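I finally made it to the print fair in Borkdale, and wow, I should've gone years ago! Two floors of linocuts, etchings and risograph posters, most of them pinned straight to the wall (no frames, no glass, you could get your nose right up to the ink).

My favorite was a set of harbor woodcuts by Tomás Geraghty, printed in an edition of 20. The blues are so deep, and he carves rain better than anyone I've seen.

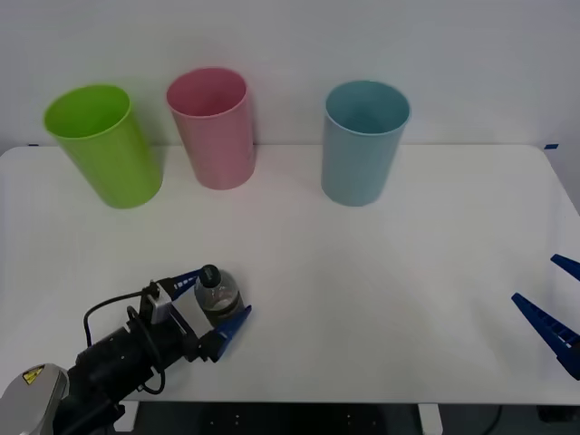 I went back twice to look at the smallest one and then bought it for $105, so there goes my February fun money. The whole set moves to the Hirkcombe gallery next, and I'm already planning the train ride!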